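4. Advance Notice of Military Exercises Under the Villa Agreement

4.1 What the agreement asks for

The Villa Agreement commits its member states to tell one another about large ground exercises held near a shared border. The duty applies when 2,000 or more troops take part at any one time, counting support units that camp with the main force. The notice must name the exercise, the area, the start and end dates, the type of units and the officer in charge. It goes from the defense ministry of the host state to the defense ministries of all the others through the duty desk in Jakska, which logs the time of receipt and passes the text on.

The agreement says less about what a state may do with a notice once it has one. A receiving state may ask questions, and the host is expected to answer "within a reasonable time." It may also ask to send observers. Article 2 lets the host refuse such a request but asks for a written reason. No body rules on whether a reason is good enough. Complaints go to the yearly meeting of defense ministers, where they are usually noted in the minutes and left there.

Earlier work on the agreement treated the number of notices as the main sign of its health. We think this is a weak measure. A state can send many notices that carry little information, and a quiet year may only mean that few exercises were large enough to count. In this section we look at what the notices say, when they arrive and how receiving states respond. 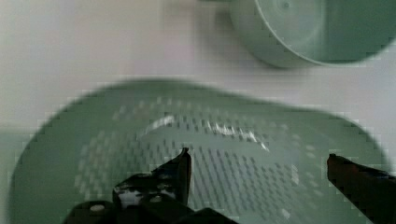
4.2 Source material and coding

The record used in this section is the Jakska desk log, which was opened to outside readers in part. It holds 204 notices, together with the follow-up questions and replies attached to them. Where a notice was later amended, we treated the first version and the amendment as a single item and kept both texts. Notices withdrawn before the start of the exercise were kept as well, because the decision to withdraw is often explained in the attached letters.

Each notice was read by both authors of the coding guide, Waraporn Limsakul and Ottavio Messina, working apart. They recorded the lead time, the completeness of the required fields, the stated purpose of the exercise and the presence of any request for observers. Entries were made in Tratix, which keeps the two readings separate until both are closed. Differences were then settled by discussion. Most of them concerned the stated purpose, where a single notice might speak of "readiness," "border protection" and "response to armed groups" in the same sentence. In those cases we coded the purpose named first and added a flag for the rest.

Three limits should be kept in mind. The log records when the desk received a notice, and we cannot tell how quickly a ministry read it. Some replies were given by telephone and appear only as a line in the duty officer's notes. The log is also silent about exercises that should have been announced and were not. We checked press reports for such cases, but the coverage differs a great deal from one member state to another, and we make no claim to have found them all.

A further point concerns translation. Notices may be sent in any of the working languages, and the desk prepares a version in each of the others. We worked from the original text where one of us could read it and from the desk version where we could not. Small differences in wording between versions did not change any code, with the exception of the term used for reserve units, which in one language also covers police under military command.

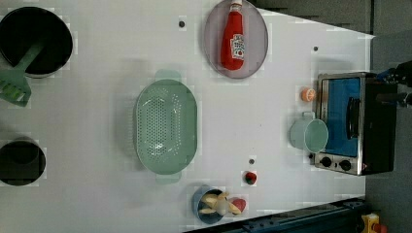

4.3 Lead time and content

Lead time is the simplest measure and the one on which member states do best. Most notices reached Jakska before the deadline. Late notices cluster around snap drills, which the agreement allows as long as the host sends word when the order is given. Several ministries appear to have used the snap drill rule for exercises that had plainly been planned well ahead, since fuel contracts and road closures for the same area had already been published. The agreement sets no limit on how often a state may call a drill unplanned.

Content is weaker. Dates and areas are nearly always given. The type of units is often reduced to a phrase such as "combined ground forces," and the officer in charge is sometimes listed only by post. Troop numbers are the field most open to doubt. A large share of notices give a figure only slightly above 2,000, and the same figure tends to return year after year for exercises that the host's own press describes as growing. We read this as a habit of reporting the smallest number that meets the duty. It may also reflect the way forms are filled in, with last year's text copied and the dates changed.
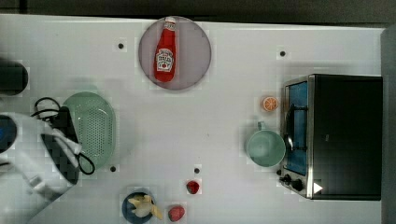 The stated purpose of exercises changed over the period more than any other field. In the early part of the log, purpose lines refer mainly to training cycles and to the testing of new equipment. Later notices speak more often of armed groups crossing the border, of smuggling and of the protection of roads and power lines. The shift can be seen in notices from every member state, including those whose borders lie far from any active fighting. Ministers had used very similar wording in their joint statements, and it seems likely that staff officers drew on those statements when drafting.

Follow-up questions are uncommon. When a receiving state does ask, it tends to ask about area and dates, and seldom about numbers. Replies to questions on dates are short and prompt. Replies to questions on numbers are slower, and some repeat the original notice word for word. Officers who had served at the desk told us that questions on numbers were seen as unfriendly, and that ministries preferred to raise them in person at staff talks.

4.4 Exercise Talon

Exercise Talon is the best documented case in the log and shows both what the system can do and where it stops. The host had held the exercise each June for several years and had always sent notice in good time. In the year studied here it moved the exercise to late summer and to a new area closer to the border. The notice, logged on 4 Aug 2021, met the deadline and filled every required field. It gave the purpose as "practice in sealing a border sector against armed groups."

The neighboring state sent questions the next morning. It wished to know why the area had been changed, whether artillery would be fired toward the border, and whether units would stay on after the closing date. The host answered the second question fully, with a sketch of the firing lanes. It answered the first by pointing to the purpose line and did not answer the third. A request to send observers was accepted on the condition that they remain at the command post and travel only with an escort. The observers' report, filed with the desk afterward, describes the briefings as clear and the access as narrow.
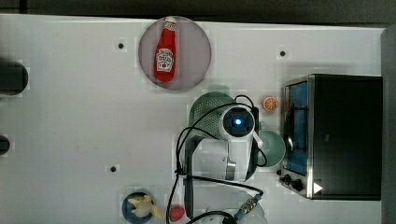
Figure 1. White tabletop seen from above, with a white robot arm at the center and a red ketchup bottle on a round plate near the top.

Both states later pointed to Talon as proof that the agreement works. For the host, the fact that notice was given and observers were received settled the matter. The neighbor took a more careful line. Its ministry welcomed the exchange and noted that the question about units staying on had been left open. Those units did leave, some of them after the announced closing date, and the delay was put down to rail transport. The desk log contains no amendment covering the extra days, although the agreement calls for one whenever dates change.

The case also shows how much depends on staff contact outside the formal channel. The duty officer's notes list a number of calls between the two operations departments during the exercise, most of them about aircraft flying near the line. None of the calls was required by the agreement. The officers on each side had met at an earlier planning course and had each other's numbers. When one of them was posted elsewhere the calls became less frequent, and his replacement went back to written questions sent through Jakska.

We return to this point in Section 5, which compares the desk log with the records of the border liaison posts and asks whether routine contact at a lower level makes up for the thin content of the notices.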